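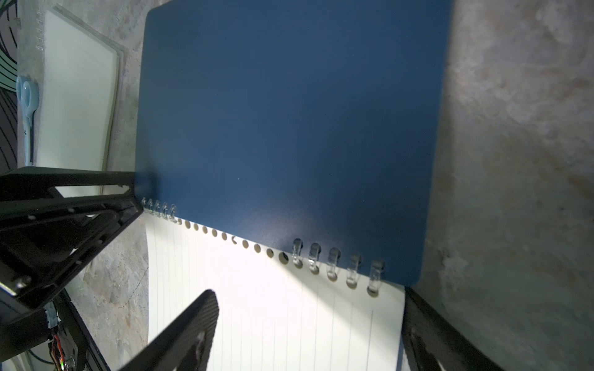 Spiral notebook with a blue cover at the bench, gripper fingers at the lined page.

Bench Handling Rules: Frequently Asked Questions

Last updated June 3, 2022. Questions that are not covered go to Ans Van Rooij (bench rules) or Urs Lanz (hardware).

Who do these rules apply to?

Anyone who runs an arm on the paper goods benches at Moston, including visitors from Rüegg. The Luvell benches follow the same rules except for the section on speed, where they have their own sheet.

Do I need training before I run a session?

Yes. You need the two-hour bench course and one session run with a signed-off operator next to you. If you took the course before last August, you need to take the new version. The stop procedure has changed.

What can be on the bench during a session?

The items on the task card and nothing else you brought in yourself. Drinks, phones and badges stay on the shelf by the door. Scissors are allowed if the card lists them. They start the session closed, and they go back in the drawer when it ends.

Can I use a damaged notebook?

Yes, if the card allows it. Worn items are part of the Avex task set and we want them handled. A plastic coil that has come out of some of its holes is fine. A metal coil with a loose wire end is not, because it can catch on the finger pads or on a cable. Tag it and set it aside.

Write the condition of the item on the card before you start. "Coil missing in the middle, cover attached" is enough. "Old" is not.

How do I pick up a cover or a single page?

Come in from the free edge, away from the binding, with the fingers open. Close slowly and lift a little before you turn. Do not pull toward or away from the binding. If the page does not separate on the second try, open the fingers, back off and start the approach again.

Can I help the page along with my hand?

No. Hands stay outside the marked area while the arm is live. Pause the arm, wait for the status light to change, then reach in. A software pause is enough for moving an item. For anything that involves touching the arm, the fingers or the cables, use the full stop.
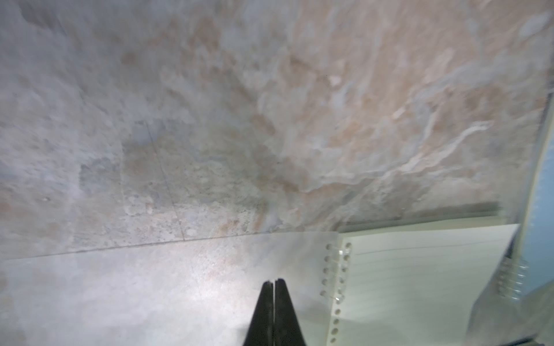

Fingers should be closed whenever the arm is moving between items. Open fingers are for the approach and the grasp only. This is the rule people break most often, and it is the first thing we look for when we review a session.

How close to the table can the fingers go?

The height limit is set for each bench and you should not change it. Touching the surface lightly during a grasp is allowed. Dragging the fingertips across it is not - it wears the pads and leaves marks. If you feel you need to go lower than the limit, the item is too thin for these fingers and the card needs to change.

How often are the finger pads checked?

Look at them before every session. They are replaced after 3000 grasp cycles, or sooner if you see a tear or a smooth patch that has lost its grip. The cycle count is on the bench screen. Reset it only when both pads have been replaced. One new pad and one old pad is not a permitted setup.

What about cables?

Cables on the arm must be clipped and must have enough slack for the full range of the wrist. Move the wrist through its range by hand, power off, and watch the connectors. Report a loose clip to Urs. Tape is not a repair.

How long can a session be?

20 minutes, then a break. You can run another session after the break if the bench is free.

Something tore. Do I have to report it?

A torn page goes on the card, no separate report. A broken coil or a cracked cover also goes on the card, and you pick up the loose pieces before the next run. Anything that hits the arm, or any contact with a person, however light, is an incident. Use the full stop, leave the bench as it is and call Ans.

Can I delete a session that went badly?

No. Mark it as failed and add a line saying what went wrong. Failed sessions are kept the same way as good ones.

Where do I find the current task cards?

In the folder at each bench. Printed cards without a revision number should be thrown out. If the card and this page disagree, follow the stricter one and tell Ans.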